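Setting Up a Two-Arm Cup Rack Task and Scoring It by Stage

These notes cover how we run the cup rack task on the two-arm table at Gindidstead. Hawi Feyisa wrote the first version in September. The scoring part is newer and replaces the old pass/fail sheet.

What we are testing is whether a policy trained on one arrangement of loose objects still handles the cups when those objects move. The cups and the rack are the task. Everything else on the table is there to be ignored.

1. Lay out the table

Cover the work area with the brown mat and smooth it flat. Put the rack within easy reach of one arm, with the pegs pointing up. Cups go on upside down. The white box goes near the middle, and the play food goes to either side of it with clear gaps between pieces. 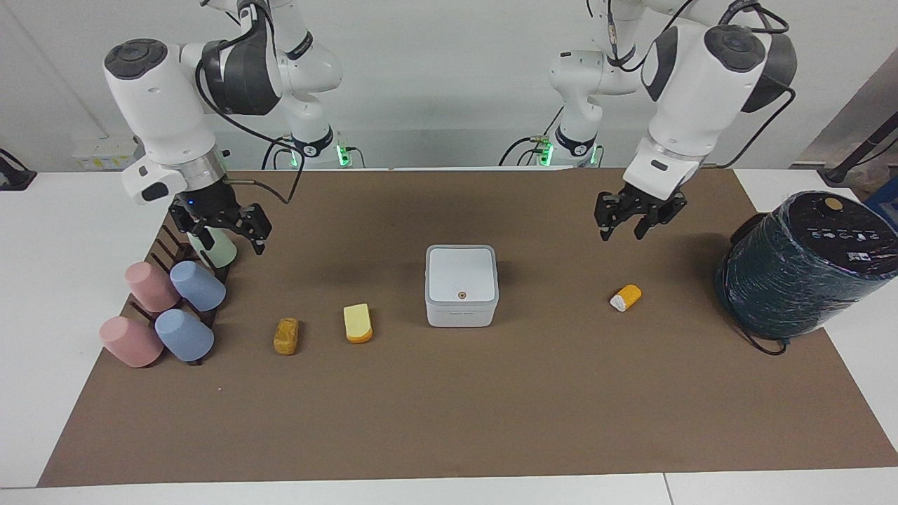
Keep cables off the rack. A cable that lies over a peg will change the grasp and you will have to throw out the episode. Check both arms at their home pose before you start recording.

2. Record the demonstrations

We use 200 demonstrations for the base policy. Esko Vuorinen tried a smaller set and the arm learned to reach for the rack but closed its fingers too early.

Move slowly near the pegs. Pause for a moment before closing on a cup, and again before letting go. Without those pauses the Prollow segmenter cannot find the stage boundaries and you end up marking them by hand, which takes most of an afternoon.

Keep the idle arm still and well clear. If it drifts during a demonstration, the policy will copy the drift.
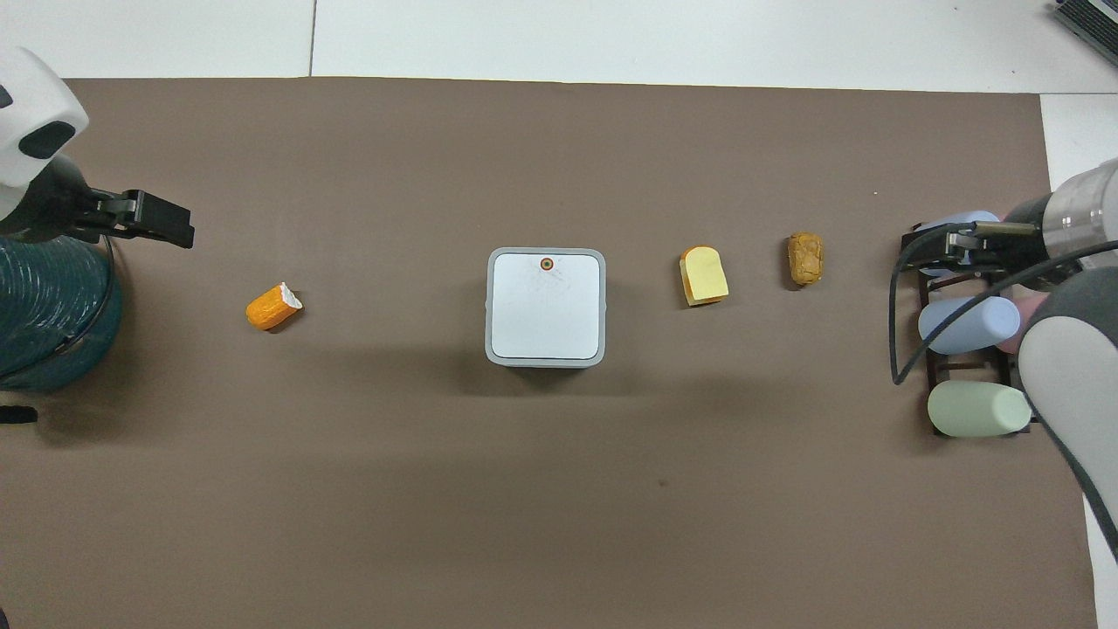
3. Label the stages

Open the episodes in Prollow and check four stages: reach, grasp, move, release. The automatic labels are usually right for reach and grasp. Release is often marked late. Drag it back to the frame where the fingers first open.

Of our 200 episodes, 142 needed no changes. The rest took around 18 seconds each to fix.

4. Train and score

Train with the default Plisetar settings. Do not change the image crop between runs, or the scores will not compare.

Give one point per completed stage and stop at the first failure. A run that grasps the cup but drops it on the way scores 2. Write down the stage where it stopped as well as the total - the total alone hides a lot. With pass/fail scoring, two of our policies looked equal. By stage, one was failing at the reach and the other at the release, and they needed different fixes.

5. Move the loose objects

Swap the food pieces and score again with the same cup positions. Leave the rack alone for this round. If the score falls mostly at the reach stage, look at the head camera first. Savolainen has the script that masks the middle of the mat, and it is worth running before you record any more data.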